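8 min read
Last updated: March

4.2 What people told us about breakfast

I went into this part of the study thinking I already knew the answer, and I should say so up front. I eat breakfast at six every morning, I always have, and I figured most people in Drinidville did something close to that. Well, they don't! Of the 545 households that sent back the food diary, a big share had at least one grown-up who ate nothing before noon on a workday, and a lot of those same people ate a bowl of cereal late at night instead (which our form, sadly, had filed under "snack").

That filing choice caused me no end of grief. The form came from the earlier Kunedetti survey, and I kept its meal names so the two sets of answers could be compared. Looking back, I would have asked for a clock time and left the meal names off the page. 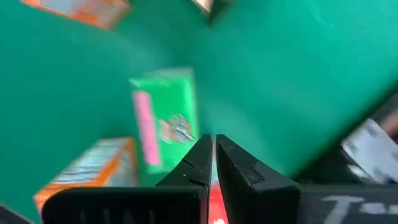
So we went back and recoded everything by hand. Two of us read each entry separately, wrote down when the food was eaten and what it was, and then compared notes. We argued mostly over toast. Is toast at 11:40 a breakfast or a lunch? We settled on calling it the first meal of the day and moving on, and "first meal" is the term I use from this point in the paper.

Once the entries were recoded, the pattern got a lot easier to see. People on early shifts at the Ultau plant ate their first meal in two sittings, a small one at home and a bigger one on break. Parents of young kids ate whatever the kids left behind, standing up, and often forgot to write it down until the evening. I love these entries. One just reads "crusts, cold."

4.3 Boxed cereal and portion size

Cold cereal was the most common first meal in the diaries, and it was also the one people were worst at measuring. We had asked for cups. What we got was "a bowl," "a big bowl," and "the blue bowl." 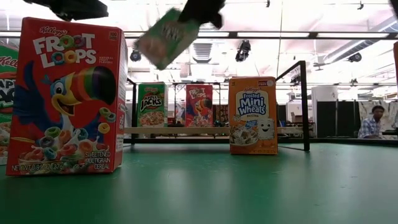

Figure 1. Single-serving cereal box, net weight 0.95 oz (27 g).

For the portion estimates I leaned on the Venkataraman bowl scale, which turns loose answers like these into low, middle and high guesses. We ended up with 3350 usable cereal entries, and I ran the whole analysis on all three guesses to see how much it mattered. It mattered a fair bit for the night eaters and hardly at all for everyone else. My hunch is that night eaters go back for seconds (I certainly do) and log it as one bowl, but the diaries can't settle that, and I'd want a kitchen scale in every home before I said it any louder.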